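The white table, before it fills up again

Clearing out the spare room at Branside – page 3

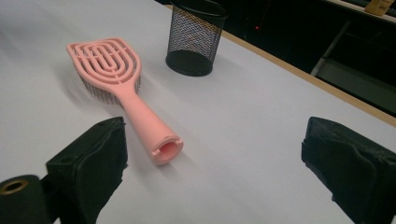 Pink vented hairbrush and the black mesh pencil cup. I love the loops on this brush, they go round and round like a fingerprint.

Hello again, and welcome back to the great spare room clear-out! For anyone new, I'm Noemi Ferri, and I've been working my way through one room of our place in Branside since December. It was a sewing room, then a study, then the room where everybody's odds and ends went to live. The plan is to make it a proper guest room with a little dressing table, so my sister has somewhere to do her hair in the morning that isn't the laundry.

This page is mostly about the small stuff. The big furniture is on page 2 (the wardrobe saga, bring a cup of tea) and the curtains will get a page of their own once I've stopped unpicking the hems.

About the brush

I'm a convert to vented brushes. My old one was a solid cushion sort and it took forever to clean, with all that grey fluff packed down around the pins. With open gaps between the ribs you can get a comb tail right in from the back and lift everything out in one go. I give mine a soak in warm water with a squirt of shampoo, a swish, a rinse, and then leave it bristles down on a towel overnight. If yours has a hollow handle like the one in my picture, stand it up to drain as well or it'll dribble on you the next morning. Ask me how I know.

As for colour, I'd never have picked pink for the room, but I've come right around to it. It's a soft salmony pink and it looks lovely against the white, so now I'm hunting for a cushion and maybe a lampshade to match. The paint on the walls is going to be Gralline's warm white, two coats, and I think the pink will stop it all feeling like a dentist's waiting room.

About the pencil cup

Mesh cups are the unsung heroes of this whole project. I had pens in mugs, pens in jars, pens in a boot (long story), and the trouble with all of those is you can't see what's at the bottom. With mesh you can, so the dead textas and the bent paper clips have nowhere to hide. They dust up easily too – an old paintbrush does the job, or a quick go under the tap and a good dry so the rim doesn't rust.

I'm planning to use one on the dressing table for combs and hair ties and the tail comb, and keep a second on the desk for actual pencils. The stationery shop at Grargate had them on the bottom shelf, down behind the birthday candles, if you're local and keen.

How the sorting is going

My running tally, for those who've been asking: 38 things given away so far, 3 bags to the tip, and 70 dollars made at the street sale, most of it from one very ugly lamp. I also found a whole biscuit tin of buttons that I've been told I am not allowed to count. (I have counted them. There are 2730.)

What I've learnt is to do small things at the table, sitting down, with the radio on. If I try to sort them on the floor I last ten minutes, then I find an old letter and that's the afternoon gone. At the table I pick up one thing at a time, decide where it's going to live, and only then reach for the next.

Still to come

The Sorrentino mirror, which was my nonna's and needs new screws before I trust it on a wall. The drawer liners, if I can settle on a pattern. And the bookshelf, which I'm putting off because every book on it belongs to somebody who swears they want it back.

Comments are open down the bottom, and if you've got a good way of storing hair ties, please tell me! I've tried a jar, a hook and a toilet roll tube, and I'm still finding them in the vacuum.

Next page: drawers and drawer liners
Back to page 2: the wardrobe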